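Warlow Teleoperation Group
Minutes of the regular meeting, September 17, 2022

Chair: Thanakorn Boonchu
Minutes: Secretary
Apologies: none received

1. Minutes of the June meeting

Approved with one correction. Under the item on controllers, "foot pedal" should read "foot switch." The pedal is a different thing and it belongs to the drum kit.

2. Matters arising

The new headset cable is in and it reaches the far desk. The group thanked the member who ran it under the carpet strip.

The question of where to keep recorded demonstrations is settled for now. They go on the shared drive, in a folder named for the task, with a plain text note saying who drove and what they were trying to do. Please write the note the same evening. We have old recordings where the note says only "good one" and it would be lovely to know what was good about it.

3. Report on the simulator

Thanakorn reported on the Posby simulator, and there was a lot to report. The wrist view now runs smoothly alongside the main view, and he has been driving from the wrist view alone to see how far a person can get with it. Pretty far! He said the first evening was miserable and the second was the most fun he has had with the project since it started.

His main finding is that people slow down at the right moment when they have the wrist view. With only the main view, most of us rush the last stretch, close too early and shove the object away. From the wrist you can see the object coming in between the fingers, and you naturally ease off. He would like everyone to try it both ways before the next meeting and to say which felt better, even if the answer is neither.

There was a question about lighting. The simulator gives flat, even colors with hardly any texture, and one member worried that drivers would learn to depend on that. Thanakorn agreed it is a fair worry. He wants to leave the plain look alone while we are still learning to drive, then bring in busier backgrounds later on.

4. Demonstrations of the curved object

This took up most of the evening. The task is to take hold of the curved pink object by its stem and lift it clear. We picked it because it has no flat sides and because the curves get in the way of the view, so the driver has to think about the approach instead of going straight in.

Members took turns at the controls, with the rest watching on the large screen. The agreed target was 15 demonstrations and we got there, with time left over for tea. Thanakorn asked drivers to talk out loud while they worked, and this was a great success. It came out that two people who seemed to be doing the same thing were looking at completely different parts of the picture. One was watching the gap beside the stem. The other was watching the curve above and trusting the fingers to look after themselves.
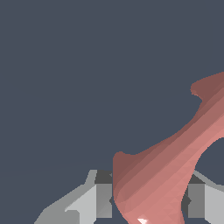

The talk then moved to wrist angle. Several drivers like to turn the wrist early, while there is still plenty of room, and then come in without turning again. Others make small corrections the whole way. Thanakorn pointed out that the second style shows up in the recordings as a lot of little wobbles, and a policy trained on them may copy the wobbles too. He was careful to say that he does not want anyone to drive stiffly. A correction that you needed is worth keeping, and a shake of the hand can be left out.

We had a long and cheerful argument about whether to keep failed attempts. The view of the meeting was that a miss followed by a clean recovery is useful and should be kept in full, from the first approach on. A miss where the driver simply gives up and resets goes in a separate folder. Nothing is to be deleted without asking.

Agreed: drivers will pause for 2 seconds with the fingers closed before starting to lift. It makes the recordings much easier to split afterward, and it gives the driver a moment to look.

Agreed: the starting pose of the arm will be changed between runs. We had all been starting from the same place out of habit.

5. Hand guiding on the real arm

The Endex arm is back on its stand and can be moved by hand again. For those who have not tried it, you hold the arm near the wrist and walk it through the motion while it records the joints. It feels quite different from the controllers - heavier, obviously, but you get a sense of the path in your own shoulder that you never get from a screen.

A short comparison of the two methods was discussed. The proposal is for each driver to record 5 runs by hand guiding and 5 by remote control, on the same task, and for someone else to look at the paths without knowing which is which. There was real excitement about this. The one concern is that the driver's hands and sleeves get into the camera view during hand guiding, so those recordings would be used for the joint paths only.

Agreed to go ahead. Thanakorn will write up the order of runs so that people do not all do the easy method first.

Reminder from the chair: one person on the arm, one person at the stop button, every time. The person at the button does not also take notes.

6. Lã

The small two-finger gripper we call Lã has a loose pad on one side. It still closes, but it lets thin things slide. A member has offered to take it home and reglue the pad. Offer accepted with thanks. Please leave Lã off the sign-up sheet until it is back.

7. Any other business

The large screen should be switched off at the wall when we leave.

A newer member asked whether people with no gaming background are at a disadvantage. Thanakorn said his best recordings so far have come from someone who had never held a controller before this summer, and that patience seems to count for more than quick thumbs. The newer member was signed up on the spot for a turn next time.

Somebody has left a gray scarf on the coat hooks.

8. Actions

Thanakorn: write the run order for the comparison and put it on the shared drive.
Secretary: add the 2-second pause to the driver sheet by the desk.
All: try the wrist view and the main view, and send in a line or two on each.
All: go back and finish any missing notes on your own recordings.

The chair thanked everyone for a very full evening and closed the meeting. The date of the next one will go out by email.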